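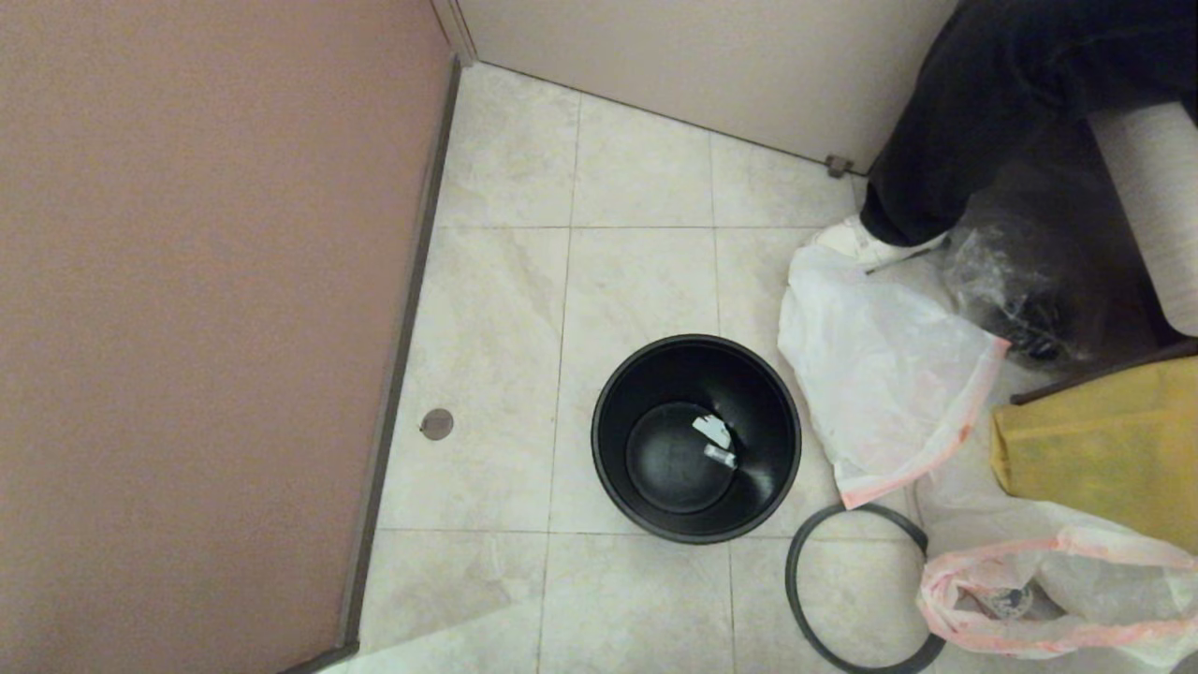

Mit Jamila Khondokar wollte ich eigentlich über Dienstpläne reden, und dann saßen wir zwei Stunden in ihrer winzigen Teeküche und redeten über Mülleimer. Sie leitet die Gebäudereinigung bei Lonach, acht Leute im Team, und seit Januar läuft bei ihnen die Automatisierung, erst bei den Böden, jetzt bei den Abfällen in den Sanitärräumen. »Alle denken bei Automatisierung an Fabrikhallen«, sagt sie und lacht, »bei uns geht es um den Beutel im Eimer!«

Und dieser Beutel hat es in sich. Alten Beutel raus, neuen auseinanderfummeln (ich kriege die Dinger zu Hause kaum auf), über den Rand ziehen, Zugband nach außen. 148 Eimer stehen auf ihrer Liste. »Das macht man im Schlaf, aber der Rücken schläft nicht mit«, meint sie.

Ihr Kollege Eustaquio Escobedo kam irgendwann dazu, mit Kaffee und deutlich weniger Begeisterung. Er macht den Job länger als sie und fand die Sache am Anfang furchtbar. »Ich dachte, jetzt üben die an meiner Arbeit, bis ich gehen kann.« Und heute? Er wiegt den Kopf. Die Böden vermisst er kein bisschen, bei den Eimern traut er dem Ganzen noch nicht. »Ein Beutel, der schief hängt, rutscht rein, und dann darf ich mit der Hand hinterher.«
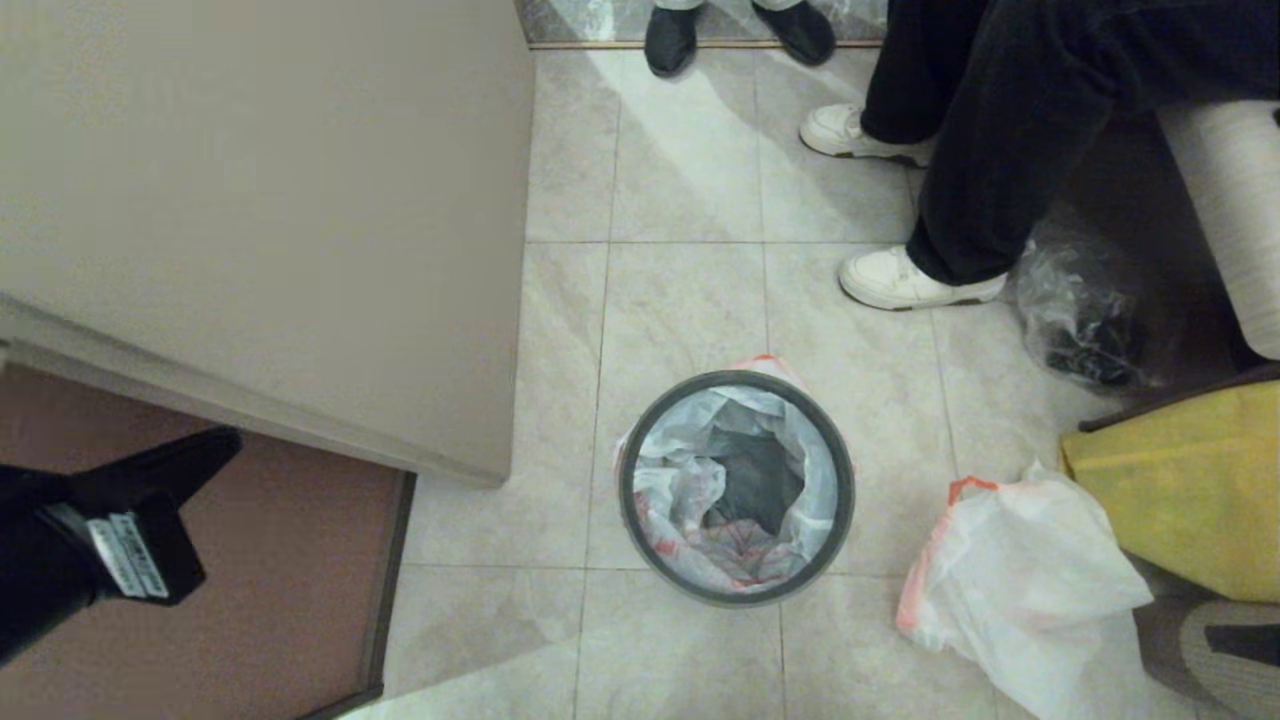

Ulness, 22.10.2022

Was mich am meisten interessiert hat: Wer entscheidet, was mit der gewonnenen Zeit passiert? Da wurde Jamila ernster. Gekürzt wurde bisher keine Stelle, das hat sie sich schriftlich geben lassen. Aber die Aufgaben verschieben sich. Zwei aus dem Team machen inzwischen eine Schulung für die Technik, andere wollen das auf keinen Fall, und beides findet sie in Ordnung. »Ich will bloß, dass man uns vorher fragt. Beim Boden hat man uns hinterher gefragt.«

Eustaquio hat sich für die Schulung angemeldet, das rückte er erst beim zweiten Kaffee heraus. Mehr Geld gibt es dafür noch nicht, darüber wird gerade verhandelt. »Frag mich im Januar wieder«, sagte er und nahm seine Tasse mit.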